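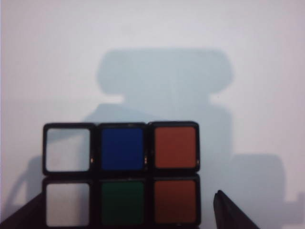 Rillwood Residents Board > Shared Facilities > Quiet hours in the study room

rillwood_desk
Residents are advised that the proposed change to quiet hours in the second-floor study room is open for comment until the end of December. Under the proposal, quiet hours would begin at 4 p.m. in place of 6 p.m. The room was booked 756 times last year, and 132 of those bookings drew a noise complaint. Please keep replies to the proposal itself.

Sandberg
I support the change. The present rule was written when the room closed at 9 p.m. It now closes at midnight, and the heaviest use falls in the late afternoon.

dinis_unit16
I must object. Several households use the room for tutoring between 4 and 6, and tutoring cannot be done in silence. The figure of 132 should also be broken down by hour before any decision is taken.
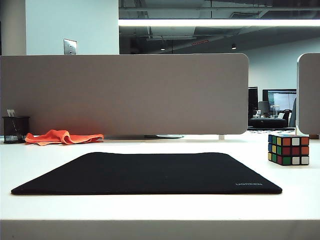 The complaints I have seen posted on the notice board concern telephone calls in the evening — a matter the existing rule already covers.

Haka
With respect to the previous poster, the lounge on the ground floor is available for tutoring and has 16 seats.

dinis_unit16
The lounge has no door and shares a wall with the laundry. I would ask Haka to attempt long division there during a spin cycle.

Sandberg
The point about the laundry is fair. Would a split arrangement be acceptable, with quiet hours from 4 p.m. on weekdays only?

dinis_unit16
Weekdays are when the tutoring takes place.

rillwood_desk
The breakdown by hour has been requested and will be attached to this thread. Residents who wish to propose other hours should state a start time and an end time in their reply.

Haka
5 p.m. to midnight, in that case. My support for the original proposal stands if this is not adopted.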